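Der Abwasch ist auch Arbeit

In der Kantine von Fundis in Graststead soll ein Greifarm künftig das Geschirr aus dem Becken ins Abtropfgestell räumen. Geübt wird vorerst am Rechner, bei Kallance. Ich halte das für vernünftig — das Bücken über dem Becken wird niemand vermissen.

Weniger vernünftig ist der Plan für die Leute. Von 15 Stellen in der Spülküche sollen zwei wegfallen, die übrigen heißen dann »Überwachung«. Wer bisher spülte, steht neben der Anlage und greift ein, wenn sie stockt. Das ist eine andere Arbeit, und sie ermüdet anders. Im Werk Toft läuft so etwas seit Dezember. Dort ist die Pause kürzer geworden, der Lohn ist gleich geblieben.

Wer eine Maschine beaufsichtigt, trägt Verantwortung und sollte dafür bezahlt und angelernt werden. Das gehört in den Vertrag, bevor der erste Teller bewegt wird. 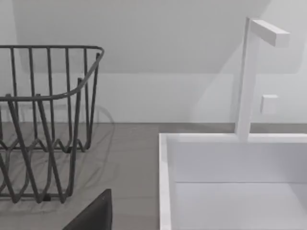

Spüle und Abtropfgestell in der Simulation. Grafik: Kallance

Der Beitrag gibt die Meinung der Verfasserin wieder. Januar 2020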